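Unit 5: Faults in Two-Arm Cells
Case A, the lettuce task at Kurville

The task moves romaine out of a zip-top bag and into a green mesh basket. Both arms share one base rail and work over the same middle area of the table.

The fault showed up in February. The left arm stopped with a following error on the elbow joint, and the right arm kept going. The log held 1,133 completed cycles before the first stop. Over the next 49 cycles the same error came back 4 times, always with the elbow near full extension. 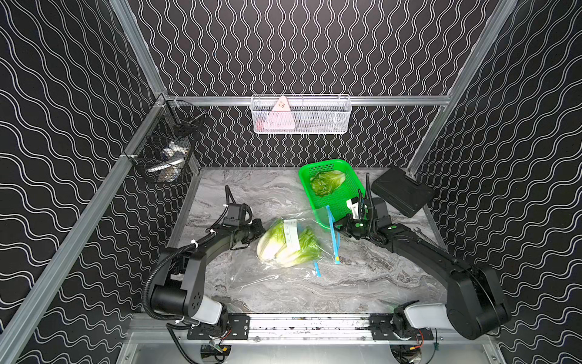
Kavitha Mathew asked why the right arm had not stopped too. The two controllers had separate stop circuits, and a joint error on one was never passed to the other. Only the red button stopped both.

Cause: a broken conductor in the elbow cable. The conduit was tied too tightly to the links and had no slack at full reach.

Repair: new cable, ties moved, fault outputs cross-wired. A forced error on either arm now stops the pair.

Before lab, read the Steltora wiring notes, section 5. Bring a sketch of the stop circuit showing both controllers. Keep hands out of the cell while either arm has power, including an arm that has faulted.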